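Hi Katalin,

Quick update on the storage cleanup, and sorry it's a bit later in July than I promised! The short version is that the old file server (we still call it Sipos) is down to its last three shares, and I'm feeling pretty good about the rest.

Most of my time went into the backup drives. Two of them kept dropping off overnight, always during the big Drarkano job, and I blamed the drives for far too long. I swapped cables, moved them to different ports, ran the full disk check on both - nothing. Then I looked at the power settings on the backup PC and found Windows was putting the USB hub to sleep after 30 minutes. I turned that off and they've stayed connected every night so far.
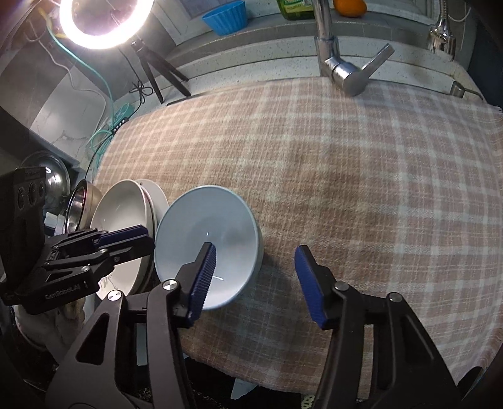 Blue bowl on the plaid cloth, kitchen counter.

The money side is simple. We've spent roughly half of the hardware budget, and I'd like to put $100 of what's left toward a spare power supply, as the one in there now is noisy and I don't love the sound of it.

Still to do: move the last shares over to Siteo, test a full restore (I've only done single folders, which came back fine), and write up the steps so somebody besides me can run it. I'm planning the restore test for Thursday after hours, so expect the shared folders to be slow that evening. If you need anything off Sipos before then, grab it now or drop me a note and I'll copy it over for you.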